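Size Labels Should State Finished Measurements

Erlinda Pascual 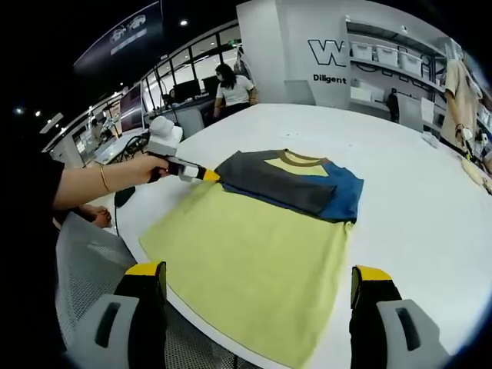 The letter sizes printed in knit tops carry almost no information, and the apparel trade should stop relying on them. A medium is a position in one company's grading table. It has no fixed relation to the chest width, body length or sleeve length of the garment it is sewn into, and the buyer has no access to the table. A color-blocked T-shirt, with a charcoal-gray panel, a blue sleeve section and a pale yellow-green lower body, makes the problem slightly worse than a solid one does, as each panel is a separate piece with its own seam allowance and its own cutting error. My proposal is modest. Every knit top sold at retail should state, on the sewn label and on the product page, its finished width, its finished length and the tolerance to which it was inspected.

The measurements I mean are those of the garment lying flat, unstretched, taken at fixed points. Chest width is taken one inch below the armhole. Length is taken from the high point of the shoulder to the hem. These are the points a factory already uses. Any production order of reasonable size comes with a specification sheet listing them, along with the amount by which a piece may deviate before it is rejected. The data exist at the time the label is printed, and they are left off.

I worked for several years as a pattern grader at Ukdale, a contract sewing firm that made basics for other companies. The same blank pattern would go out under three labels and carry two different size letters. One client, Bautista, wanted its customers to fit into a smaller size than they were used to, so our large became its medium. Another, Orel, sold mainly to uniform buyers and kept the older grading. The shirts were identical at every point of measure. A customer who owned one and ordered the other by letter would receive a garment two inches off in the chest. No one had made an error, and every piece had passed inspection.

The usual defense of the letter system is that it is simple. I accept that three numbers take longer to read than one letter. The time saved at the point of purchase is spent later, in the fitting room or at the returns counter. Last July, Merle Whitcombe, who ran the returns desk for the online store Ascombe, let me go through the reason codes on 500 returned knit tops. Of these, 316 had been sent back for fit. Another 61 were coded "not as described," and the comments attached to many of those also concerned length. This is one store and one month, and I would not stretch it into an industry figure. It does show where the cost of a simple label lands when the store pays the postage.

A stronger objection concerns shrinkage. A cotton jersey shirt measured at the factory will be shorter after its first few washes, and a label giving only the factory length would mislead the buyer in a new way. The answer is to state the length after washing. Mills and factories already test for dimensional change by washing and drying samples under set conditions and measuring the result. If the fabric is expected to lose five percent in length, the label can give the length with that loss taken out. A maker who does not know the figure should find it out before cutting the cloth.

The third objection is tolerance, and here I part company with some people who otherwise agree with me. They would like a single exact number. Knit fabric does not allow it. Jersey relaxes after it comes off the roll, and if it is spread under tension and cut too soon, the pieces shrink on the table. Sewing adds more variation. Half an inch either way at the chest is a common allowance, and tightening it raises the rejection rate quickly. I would print the allowance next to the number. A buyer who sees "21 in, plus or minus 1/2" knows what is being promised, and an inspector has something to hold the seller to.

There is also the matter of the body. Some retailers publish charts of body measurements and consider the job done. A body chart tells the customer whom the company imagined wearing the shirt. It leaves out the ease, meaning the difference between the body and the garment, and ease is where most of the disagreement about fit comes from. One designer adds two inches at the chest and another adds eight, and both may draw the same chart. Finished dimensions avoid the question. The customer lays a favorite shirt on the bed, measures it, and looks for the same number.

Enforcement would not be difficult. Checking a label claim takes a flat surface, a tape measure and less than a minute. Fiber content claims need a laboratory, and we have required those for decades. A market inspector could pull 100 shirts from a stockroom in an afternoon and have an answer by the end of the day — considerably faster than any test for polyester.

I would begin with T-shirts, sweatshirts and polo shirts. They are cut from stable patterns and have few points of measure. Tailored jackets and stretch activewear raise harder questions, including how much force to apply when measuring a fabric designed to extend, and those can wait for a separate standard. The letters can stay on the label as well, in smaller type, for anyone who still finds them useful.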